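Shopping for a new lamp shade

The shade in our hallway cracked in February, and I put off replacing it until last Thursday. The fixture is an old Wamitz, and the company stopped selling parts for it years ago. I assumed any shade would fit. The first one I bought didn't, and I had to drive back to Prenovton to return it.

Measure first

Take the old shade down and measure the opening at the top before you look at anything in the store. Ours is 7 inches across. Write it down, along with the height. I had the height wrong by 2 inches the first time. A plain, open cylinder in light gray was the shape I kept coming back to.

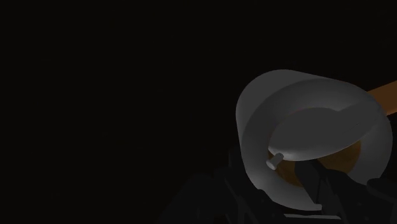

Where I ended up

Kirsten Østergaard at Sukprasert Lighting looked at my numbers and found a match in the back room. It took her less time than it took me to park. The old shade is in the garage until I find out if the county takes them.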